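# Reviewing the Grokano Simulation Kit: Final Project Report

**Team:** Maeve Horgan, Tarek Kabbaj, Danica Krajčí

Our assignment was to pick a commercial product, use it for a semester, and say whether the department should pay for it. We picked the Grokano kit, a package for building simulated pick-and-place tasks on a laptop. It costs 400 dollars for a student team, and the brochure promises "a working cell by lunch." It does not say which lunch.

We had the license key by July. The install guide has 16 steps, and step nine sends you back to step four. Tarek got through it twice, once by following the instructions and once by ignoring them, and the second way was quicker.

Most of our time went into the household objects. The kit comes with a library of them, sold under the name Binura, and we built our tasks on a plain white tabletop so that nothing would compete with the object being reached for. The coiled basket became our favorite test piece. Its rim is thick and a bit uneven, so a grasp point that works on paper has to be checked again on the model.

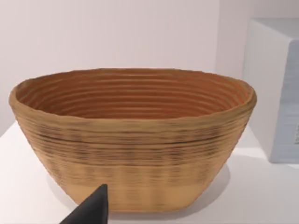
**CATEGORY 1: OBJECTS AND MATERIALS**

Score: 4 out of 5. The basket is the best thing in the package. The ridges follow the curve of the inside wall, and the darker streaks outside make it look like somebody wove it, possibly while watching television. The shadow is soft and falls where we would expect from the light. We took off a point for the search box in the library, which finds "basket" but has never heard of "baskets."

**CATEGORY 2: LIGHTING**

Score: 2 out of 5. Lighting is set with a single slider that runs from 0 to 100. The top half of the slider does almost nothing. The bottom half does everything, and quickly. Danica wanted low-light views to find out how much a vision model could still pick out, and on that front the kit was generous. Large gray surfaces break up into wide bands of tone, dark shapes turn into silhouettes, and a small patch of dull red can be the only real color left. We argued for a good part of one evening about what the red thing was and did not settle it.

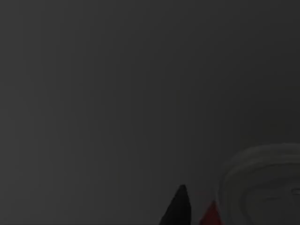 Fergal Noonan read our draft and wrote in the margin that two points for lighting was too kind. He would have given one, he said, and asked for the slider's manual page to be attached as evidence. We would attach it if there were one.

**CATEGORY 3: SPEED AND SUPPORT**

Score: 3 out of 5. We rendered over 3000 views on Maeve's laptop, which now has a fan noise we can identify from the hallway. Support answered all of our emails politely. Two of the answers were to our questions.

**Recommendation**

Buy one license, share it, and keep the brightness up. If the lighting controls are fixed in the next release, we would raise the overall score to a 4. Our task files and the corrected install steps are in the shared folder, under "read this first."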